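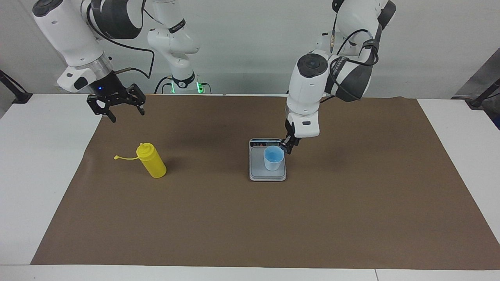 Both arms at the mat, cup on the scale, bottle at the left.

How to compare two policies fairly when the task has a number at the end?

posted by urneck_bench, 5 Mar 2023

Hello all, I am writing from a small lab in Flurnville. We teach two arms to dispense a given amount from a squeeze bottle into a cup which is placed on a kitchen scale. One arm handles the cup, the other one handles the bottle. The target is 40 grams.

We have two policies trained on the same demonstrations. The first one gets only the camera pictures. The second one gets also the weight, which we type in by hand after every squeeze. I made 40 trials with each. If I count as success everything within five grams of the target, the first policy has 39 per cent lower success than the second, and my supervisor is content. But if I look at the mean error in grams, the two are almost the same, and I do not understand how both can be true.

I have read the Prenunura report, where they give only the success rate. Should I do the same? And a second point which troubles me: the trials where the bottle falls over or the cup is never put on the scale have no final weight at all. At the moment I leave them out of the mean. Is this permitted?

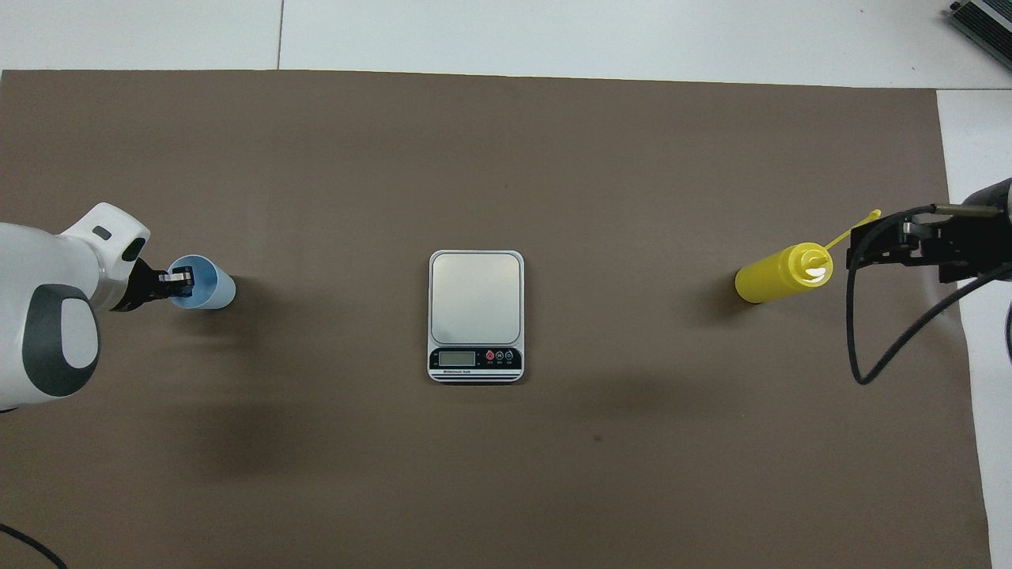

I should also say that the start positions are not always equal. Sometimes I begin with everything standing, sometimes with the cup or the bottle lying on its side, as I wanted the policy to see harder cases. I did not write down which trial began how, only for the second policy from September on. The mat is always the same one and the scale is put near the middle by eye.

Thank you for any advice, also if the advice is to repeat everything.

lehtinen_loop

Your two results do not contradict each other. I think the trials you leave out are the explanation. If they count as failures in the success rate but vanish from the mean, then the mean is taken only over the trials that went well enough to have a weight. The weaker policy gets its worst trials removed for free.

What we do in our group is to report three things separately. First, how often the arms reach a state where dispensing can begin: cup upright on the scale, bottle in the gripper. Second, among those, the full list of final errors, as points on a plot, with the sign kept. Too much and too little are different mistakes. When a policy stops early it can be allowed another squeeze, but from the cup nothing comes back. Third, the success rate over all trials, with the tolerance written beside it. Please draw this rate also for other tolerances, from one gram up to ten. Five grams is maybe a lucky choice for one of your policies and the reader cannot know it.

The start positions worry me more than the statistics. A cup lying on its side is another task than a cup standing — the arm must turn it before anything else. If one policy had more of these by chance, your comparison says little. I would fix a list of start layouts on paper, mark the places on the mat with small pieces of tape, and run both policies on each layout, changing between them in random order. Then you compare pair by pair and need fewer trials.

So yes, I am sorry, I would repeat it.

gram_counter

Just use more trials. We had 59 per policy and the reviewers did not complain. Also get a better scale, the kitchen ones are slow to settle.

urneck_bench

Thank you both. I went back to the notes and nearly all the missing weights are from the camera-only policy, so lehtinen_loop is right about the mean. More trials I could do, but with the same mixed starts I think they would only repeat my mistake.

I have now made a list with layouts and will begin with the ones where the cup stands. One thing is still open for me: when the weight is typed by a person, the second policy gets a small pause after each squeeze and the first does not. I will give the same pause to both and write again when the pairs are complete.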